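Chapter 3
Wear and Abrasion of Metal Surfaces

3.1 Scope

Abrasive wear is the removal of material from a surface by harder particles or by hard projections on a mating surface. It governs the service life of chutes, hoppers, plough points and storage bins, and its cost is commonly underestimated at the design stage. This chapter treats 2 regimes: two-body and three-body abrasion. Corrosion is deferred to Chapter 5.

In the Fenmont trials, coated steel coupons were loaded for 200 hours against washed silica. Mean mass loss was 43 milligrams. Colour change in the coating preceded measurable loss in every coupon.

3.2 Visual indications

Scraped areas and isolated scratches should be recorded separately.

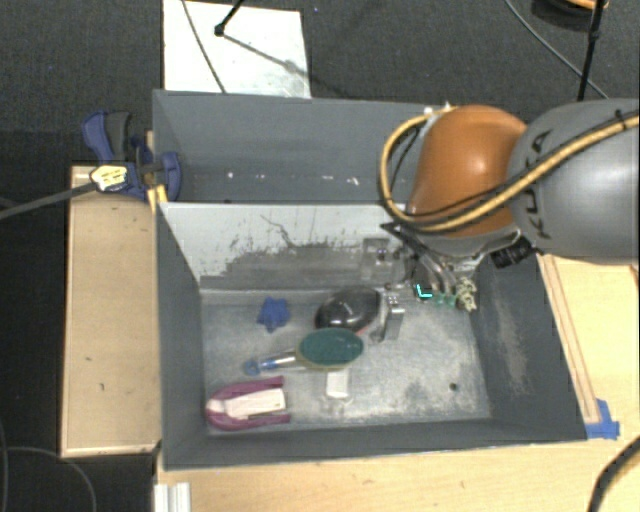 Maj-Britt Backlund objects that visual records of this kind are of little value without a profilometer trace, as a discoloured coating may be fully intact. Her objection is taken up in Section 3.4, where depth measurement is described.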